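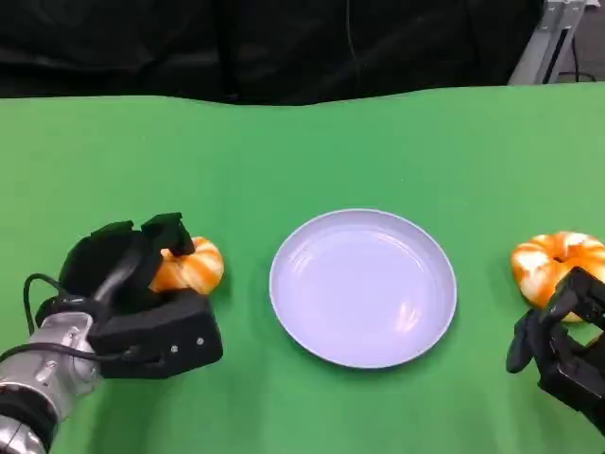 Wiltham 那边回话说,颜色可以,扭的样子也可以,就是放到下午一掰开,里面发干,像隔夜的。他们不想再加糖,也不想加大包装,问能不能从面团上解决。

03/11/2024,面团间记录

先把上次的结论改一下。10月那几页里我写“发干主要是烤过头”,现在看写得太早。那批炉温没校过,下火偏高,和面团本身的问题混在一起,分不开。那几页不撕,旁边用铅笔注了“存疑”,以后翻到的人以这一页为准。

今天只动一样东西:汤种。配方其余部分照旧,面粉还是 Bonside 的高筋,同一批号,每缸500克粉。一缸不加汤种作对照,一缸加。汤种的粉和水都从总量里扣,不另加,不然比的是水多水少,白做。

橙色那一半用南瓜泥上色,这件事每次都要重新算水。南瓜泥本身含水多少要看当天蒸的瓜,今天这锅蒸出来偏稀,倒在细筛上沥了一阵才用。沥出来的水没有倒掉,称了重,补一部分回白面团里,两块面团的软硬才对得上。对不上的话扭起来一边长一边短,醒发后会自己松开,收口再紧也没用。这一点上个月吃过亏,当时怪整形手法,冤枉人了。

打面:白的先打,橙的后打。Nergate 那台小缸转速低档有点飘,声音听着不匀,没有停,打完两缸才去看,皮带松了,已经紧过。高档正常。对照缸出缸时膜比汤种缸薄,手感也更有弹性。汤种缸粘手,缸壁刮不干净,刮板上留了不少。没有加手粉,忍着做完的。

基础发酵放在 Panasiuk 醒发箱里。箱子显示的湿度不要信,探头靠着进气口,门一开就往下掉,半天回不来。我在中层搁了一支老的干湿球温度计,读那个。顺便提醒:下层靠门的位置比里面凉,托盘进去以后中途要前后调头一次,今天调了,记在这里免得下次忘。

松弛和整形:
分割后盖湿布松弛。汤种缸的面团明显更容易搓长,几乎不回缩。对照缸要搓一次、放一放、再搓一次。
两色各搓一条,并排,两手反方向滚,对折后让它自己绞上。捏尾巴的时候把白的压在橙的下面,烤出来底部不容易焦。橙的糖分高,先上色。
没有刷蛋液。刷了好看,但会把两个颜色的分界糊掉,而且 Wiltham 的要求里写明表面不要亮。

烤:下火调低了一档,上火不动。进炉前喷了一次水。出炉马上移到网架上,没有在烤盘里闷着。出炉时两组外观差别不大,汤种组略矮,纹路清楚些。对照组有几个扭缝处裂开,裂口朝向都靠着炉膛右侧,我怀疑和热风有关,和配方无关,先不下结论。

称重:出炉后放凉称一次,放4小时再称一次。原始数字在磅秤旁边那本硬皮本里,我没有往这边抄,抄一遍错一遍。只说看得出来的:对照组失重比汤种组多,每一个都是这样,没有例外。烤焙损失两组接近,差别是在放置的时候拉开的。

掰开看的情况。刚放凉时两组都软,我自己分不出来,闭着眼试也分不出。放4小时以后,对照组靠近表皮的一圈开始掉渣,中心还行。汤种组表皮仍然能弯,掰的时候拉丝。橙色部分在两组里都比白色部分湿润,南瓜泥本来就保水,所以 Wiltham 说的发干,多半是吃到白的那一半。这条他们的反馈里没有写,要去问一声,掰开以后发干的是哪种颜色。如果只是白的那边,汤种只加在白面团里就够了,橙的不用动,成本和工时都省一点。

口味:汤种组有一点点甜,没有加糖。也有人说有米糊味,我吃不出。配着无盐黄油吃差别就没了。

另外一件事。包装间把试样装进了带孔的袋子,那种袋子原来是给硬壳面包用的。给 Wiltham 的上一批会不会也是这样装的,现在查不到,出库单上只写了“袋装”。要是真装错了,前面折腾的一半就不是面团的事。已经在出库单模板上加了一栏,填袋子型号,不填不放行。

失败的部分也记一下:我还想试一缸把汤种隔夜冷藏再用的,昨晚煮好放进冰箱,早上拿出来表面结了皮,保鲜膜没有贴着面。皮撕掉以后剩下的不够一缸的量,就没有做。下次膜要贴面。煮的时候到17克粉那一小锅就开始糊底了,锅太薄,换那只厚底的。

清洁:醒发箱接水盘倒过了,里面有黄色的沉淀,是南瓜泥滴下去的。筛网泡着,谁后走谁洗。小缸的搅拌钩上有一道划痕,以前就有,不影响。

下次要做的
问 Wiltham:发干的是白的还是橙的,放在柜台里有没有罩子。
只在白面团里加汤种,做2缸,一缸当天煮,一缸隔夜。
炉膛右侧空出来不放,看裂口还在不在。
向 Bonside 要这批粉的吸水率单子,上次寄来的是前一个批号的。
密封袋和带孔袋各装一份,同一炉出来的,放到第二天早上再掰。

补:傍晚又掰了一个汤种组剩下的,没有装袋,在网架上敞着放的。皮硬了,里面还软。对照组那边没有剩的了,比不了。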